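To: Falthorpe Small Employers list
Subject: Re: Holiday pay for irregular hours staff

Thanks to everyone who replied on and off list. I have put my answers under the parts of the earlier message they belong to, and trimmed the rest.

> We run the Dagdag cafe and the packing room behind it. There are 40 people
> on the books, and most of them have no fixed hours. Until now we have
> added holiday pay to each hourly rate and left it at that. Grulus, who do
> our payroll, say we can't carry on like this. Is that right, and what
> do we have to change before October?

Grulus are right that you can't simply fold it into the rate and say nothing. Rolled-up holiday pay is allowed in Great Britain for irregular hours and part-year workers, for leave years starting on or after 1 April 2024, but it has to be worked out properly and shown as a separate item on the payslip. A single hourly figure with "includes holiday" somewhere in the contract won't do.

The usual rate is 12.07 per cent of pay for the period, if your people get the legal minimum of 5.6 weeks. If you give more than that, the percentage goes up to match. It is paid at the same time as the wages for the work done, so it can't be saved up and handed over at Christmas. 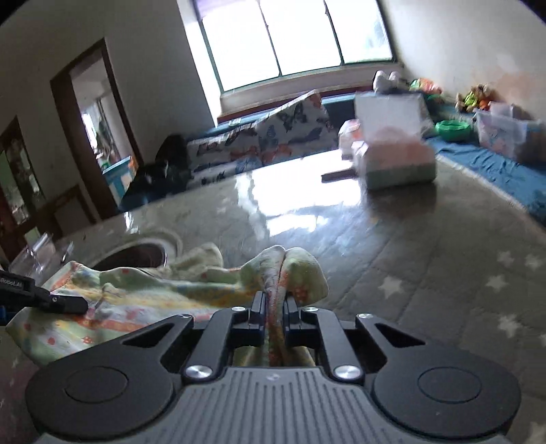
The other point is that paying it this way doesn't remove the right to time off. Your staff must still be able to take their leave, and you should be encouraging them to. We keep a plain sheet for each person showing leave built up and leave taken, and we send a reminder halfway through the year.

> Some of the packing room staff do the same three shifts every week. Do
> they count as irregular hours as well?

From what you say, probably not. The test is whether the number of paid hours in each pay period is wholly or mostly variable under the contract. If the contract says three shifts and they work three shifts, they are ordinary part-timers. They get 5.6 weeks of their normal working week, paid when they take it, and you can't roll it up for them. Check what the paperwork says before you decide, as ours said "hours as required" for people who had been on a fixed pattern for years.

We went through this at Plorkano last year with 51 staff. Sorting them into the right groups took longer than the payroll change did. We found eleven who had been treated as casual and shouldn't have been, and putting that right cost us just over £700 in back pay – less than I had feared.
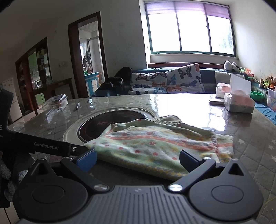

Can we switch to rolled-up pay partway through a leave year?

It depends on the contracts. If they say holiday is paid when it is taken, you are changing a term, so you need to talk to the staff and get their agreement in writing. We waited for the new leave year and gave everyone a month's notice, which kept the records simpler.

> Grulus also want to know what to do about sick leave and maternity leave.

Holiday still builds up during both. For irregular hours workers it is based on the average hours over the 52 weeks before the absence began, so Grulus will need the older records from you if they don't already hold them. Anyone paid by the hour who has been off for a long spell is worth checking by hand.

I can send our letter to staff and the leave sheet to anyone who wants them. The letter was written for our own contracts, so please don't use it word for word. If you are at all unsure about a particular person, the Acas helpline is free.

Payroll and staffing
Plorkano, Falthorpe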